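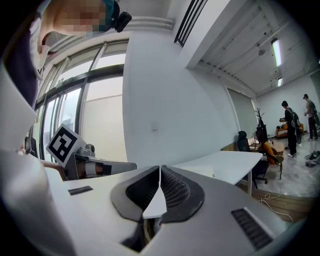 Trillport has been advertising the corner room on the second floor of the Grollano building as "drenched in light" since it opened up for day rental in June, and I went in expecting to be annoyed by the phrase. I'll give them part of it. The tall windows do bring in plenty of daylight, even when it's hazy and all you get through the upper panes is gray. Then there's the big white column, which the brochure calls a feature. I'd call it a column. It holds the place up, I assume, and you will be planning your day around it.

Gallery: The Corner Room, Grollano
Words by Negin Nikzad

The windows
Dark metal mullions, lots of glass. I like them more than I wanted to. My complaint is with the listing, which says the light is "even all day." Even compared to what? By 3 p.m. on my second visit the side nearest the glass was too bright to read a laptop, and the back wall had gone dull enough that people were asking for the overheads. If you're booking for a slide talk, ask about shades first. There are Uvetti roller shades, and the ones I tried stopped a hand's width above the sill.

The column
Smooth, plain and white. It photographs well and I understand why they keep leading with it. Sit behind it for a two-hour workshop and see how you feel. Custódio Barros, who manages bookings, told me most groups "make it part of the layout," and I suppose they do, in the way you make a parked truck part of your driveway. He also said hanging things on it is fine with painter's tape. The printed rules say nothing goes on any painted surface. Get that one in writing.

The ceiling
White beam and soffit above the windows. The brochure says the soffit "softens the acoustics." I clapped my hands under it like an idiot and heard the clap come right back. A group of eight talking normally was fine. Two groups at once was not, and I wouldn't try a recorded interview in there without putting down some rugs.

The size
Listed at 1,721 square feet. I don't own the kind of tape measure that would settle it, but I did ask whether that figure includes the entry hall and the supply closet, and it does. So the part you can put chairs in is smaller than the number you're paying for. Trillport will send a floor plan if you ask twice. I asked twice.

The tables
There are 19 folding tables in the inventory. I believe it, and I'd still open each one before the guests arrive. Two of the ones I pulled out had a leg that wouldn't lock, and they'd been put back in the stack with the good ones. The chairs are decent. Nothing to report about the chairs.

The outlets
All along the back wall, none by the windows. Everyone wants to work by the windows. Bring extension cords and tape them down, or have the conversation about cords in the walkway that I ended up having.

The kitchenette
Down the hall, shared with the other tenants, and described online as "full." It has a sink, a small fridge and a microwave. Coffee is supposed to come up from Shahbazi on the ground floor at a discount for renters. The person at the counter had never heard of the discount. The coffee was good and I paid the regular price for it.

The rate
The day rate is $778, and cleaning is extra unless you catch them in a generous mood. For a small photo shoot that wants daylight and a plain white backdrop, okay, I can see it. For a training day I'd want the shades fixed and the closet taken out of the square footage before I paid that.

Would I book it again?
For a morning, yes. I'd take the early slot, set up with my back to the column, and be out before the glare starts. Custódio says the shades are due to be replaced. He couldn't tell me when, so I've left my notes on them as they are. If they do get changed I'll go back and look.

Getting there
Use the side entrance, which has the ramp. The elevator takes its time. Street parking has a limit of two hours and they do check, so the garage on the next block is the better bet, even though Trillport's directions page doesn't mention it. Bus 17 stops right outside and was on time for me once.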